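3.2 Bin placement and the clearing of shared tables

The second part of the study looked at where people put drink containers once they had finished with them. We visited 74 shared dining rooms in office buildings and student housing and noted the distance from the nearest bin to the edge of the main table. In each room we kept a log of containers for one week in April, which gave 1,847 items in all. Cans, bottles and lidded cups were logged separately.

Rooms were sorted into two groups. In the first, the bin stood within 6 inches of the table. In the second, it stood against a wall or in a separate kitchen area. Table coverings were also recorded. Mansour (the Nseir survey) had suggested that people clear a table with a cloth on it more readily than a bare one, and we wanted to keep the two effects apart.

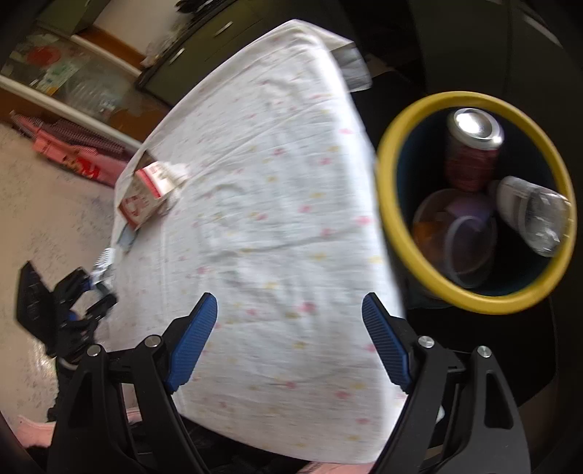

Figure 3. Open bin beside a table with a floral cloth. The bin holds a dark red drink can, a clear plastic bottle and a translucent plastic container.

Containers were left on the table less often in the first group. The difference was largest for cans and smallest for lidded cups, which people tended to keep with them until they left the room. Covering made a smaller difference than we expected. In rooms with a cloth, crumbs and napkins were cleared more often, but drink containers were not.

Mixed contents were common in both groups. Where only one open bin was provided, cans and plastic went in together, and more than 200 of the logged items would have been accepted for recycling under the building's own rules. Moving the bin closer to the table did nothing for sorting. Two sites that later added a second bin are discussed in Section 4.

Bins with swing lids were left out of the comparison. We had too few of them, and several had been propped open by users during the week.

Related items
Hiba Mansour: Table coverings and clearing habits, the Nseir survey
Waste logs from shared kitchens: the Ziltitz method
One bin or two? Notes from the Kedident buildings
Lidded cups in student housing, Nilent working paper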